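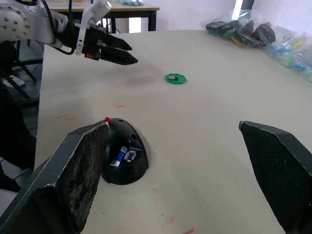 Skip to content
Search the help pages Popular: grippers, second-hand, insurance, spares
Reading time: 3 minutes

Budgeting for a second arm, what have I forgotten?

Posted by Fuvside

Hi all, hoping someone who has been through this can look over my sums before I hand them in. We're a small workshop and we want to do two-armed work at a table, mostly picking small parts and sorting them, with one arm passing bits to the other. I've got the price of the arm itself nailed down, and the boss has more or less nodded at it. What worries me is everything else!

So far my extras list goes like this: spare finger pads at 185 for the year, a wrist camera at 271, and a sturdier table at 556 (all in pounds, before VAT). That leaves me a bit of slack but I have a nasty feeling I've missed something obvious. Do people budget for mounting brackets, or just make them? And is it daft to buy the same gripper for both arms when the jobs are a bit different? I need the figures settled well before September, when our new budget year starts.

Posted by Asau

Good list, and better than mine was. Few thoughts, in no particular order.

Don't buy matching grippers just to be tidy. We have wide flat fingers on one arm and long thin ones on the other, and they get used for completely different things. The wide ones hold a housing steady, the thin ones go in after the little parts. The downside is two lots of spares, so your 185 may look a bit thin. Pads wear faster than you'd think if you're gripping hard plastic all day (ours go shiny at the tips first, then things start slipping and you spend a morning blaming the software).

Brackets we print ourselves, but put some money down for the ones that snap. Cables too. Get them longer than you've measured, and buy proper clips, as a loose loop will find a way to catch on something the first time the wrist turns all the way round. I lost a perfectly good camera lead like that and the replacement took 7 weeks to turn up.

The big one missing is time. Someone has to line the two arms up with each other and do it again whenever the table gets knocked. I'd put that in as a cost, even if it's your own hours and no money changes hands, or the boss will think the thing runs itself from the day it's unpacked.

Oh, and ask whoever is selling you the table how it's fixed down. Weight matters more to me than the finish. Mine is covered in marks and works fine.

Posted by Brekis

just get a used one, half the price

We use cookies to remember your settings. Accept Manage choices

Posted by Forsyth

I'd be careful with used unless you can see it run first, and even then ask for the hours on it. We bought one second-hand and it's been all right, but the seller had lost the mounting plate and having one made ate most of the saving.

On the original list, I'd hold off on the table. Try the one you've got with both arms moving at a normal working speed and see if it wobbles. If it doesn't, move that 556 over to spares and a second emergency stop, so there's one within reach whichever side you're standing. Check what your insurer wants as well, ours asked for a written risk assessment before they'd cover the second arm.

Can't help on the camera price, we got ours bundled in.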